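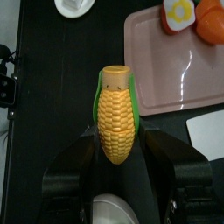

The proofs of the Estonian edition came on Tuesday, and I have been carrying them from room to room since then. I read them at the kitchen table, then on the sofa, then on the tram to work, where I missed my stop.

For readers who are new on this blog: I wrote my novel *The Warraich Letters* in English, which is my third language. My first language is Estonian. When the small press Kasa bought the Estonian rights last year, everybody in my family assumed that I would translate it by myself. My aunt even asked why they had to pay another person for it. I said no to the publisher before they had finished asking, and I want to write down why, before I forget how it felt.

I tried it once. In the winter, before the contract, I sat down with chapter one and put it in Estonian. It took me three evenings to do four pages. The sentences were correct. But the woman who spoke in them was me at nineteen years old, the last age when I wrote anything serious in that language. She was very proud and she used the word "melancholy" two times on the first page. My narrator is fifty-eight and repairs ferries. It did not work at all.

So the book went to Heino Mets. I did not know him before. He has translated mostly crime novels and one very long history of salt, and he wrote to me in the first week with a list of questions. I had expected questions about the difficult places, for example the dream chapter or the letter which is written without commas. He had no questions about those. He wanted to know which kind of soup it is in chapter six. In English I wrote only "soup," and in English this is enough. He said that in Estonian he could also write only soup, but that the mother is angry in this scene, and he would like to know what she is angry over.

I thought about this for a whole day. Then I answered: cabbage. He wrote back one word, "Good."

There were many letters like that. He asked if the two sisters have the same father, because of how one of them speaks about the farm. (They do not. It is never said in the book, and I was sure it could not be noticed.) He asked if Clalbridge, the town where most of the story happens, is pronounced with a hard or a soft ending, so that he could decide how to bend it. Estonian has fourteen cases and a town name must go through them like a coat through a small door. I had invented Clalbridge on a bus and never said it aloud. We spoke on the phone for the first time only for this, and we both sat there saying "Clalbridge" to each other with different endings. My husband came in and went out again.

The biggest problem was the humor. In English I am funnier than I am in Estonian, and I think it is because I am a little afraid in English. I check each word, and when you look at a word so long, you start to see that it is strange. "Understand," for example. Who is standing, and under what? Much of the comedy in the novel comes from the narrator taking such words too seriously. She came to Clalbridge at thirty and she learned the language from ferry manuals.

In Estonian this joke has no ground to stand on. The readers speak the language from their birth, and the narrator also. Heino tried three ways. In the first one he explained the joke, and we both disliked it. In the second he cut it. In the third he gave her a slightly old way of speaking, like somebody who left the country a long time ago and kept the words from that year in a jar. When I read the sample, I had to get up from the chair. She sounded like my great-aunt in Toronto. She sounded, if I am fair, somewhat like me when I call home now.

It is not the same book. I want to say this clearly, and not as a complaint. The English narrator is a foreigner where she lives. The Estonian narrator is a foreigner where she comes from. I did not write the second one, Heino did, but when I read the proofs I believed her on every page.

Now the practical things, because some of you have asked.

The Estonian title is not a translation of the English one. "Warraich" is a family name that says nothing special to readers there, and Kasa wanted something shorter. We went through a long list. I liked one that meant "The Last Boat but One," and the sales people did not. In the end they took *Darkeo*, after the ferry in the story. At first I was against it. It looked to me like the name of a medicine. But then they sent the cover, which is very dark blue with the letters quite small at the bottom, and I changed my mind in a minute.

The first printing is 1,489 copies. I asked why not 1,500 and the answer had to do with paper, and I did not follow it to the end. The Estonian book has 577 pages in the proofs, which scared me, as the English one is much thinner. The type is larger, and the words are longer too. I lifted the pile and felt that I had been working harder than I remembered.

I found two mistakes. One is a missing quotation mark. The other is a real mistake and it is mine, it is in the English edition as well: in chapter eleven the brother locks the boathouse, and in chapter twelve he walks into it without a key. Three editors, one copy editor and all of you have read past it. Heino had put a small pencil note in the margin: "Does he have a second key?" I have told him yes – he has a second key, and it hangs now on a nail in the Estonian edition only. If you own the English one, please imagine the nail.

I will send the pages back on Monday. There will be a small reading when the book is out, and I am supposed to read one chapter aloud in my own language from a text that I did not write. I have practiced it in the bathroom. There is a word on the second page that I had to look up in the dictionary, and I have not yet told Heino. I will probably tell him after the reading, or he will see it here first, as I know he reads this blog with the help of his daughter's old tablet.

Next time I will answer the questions on the sequel. The short answer is that there are forty pages and I do not like the first thirty.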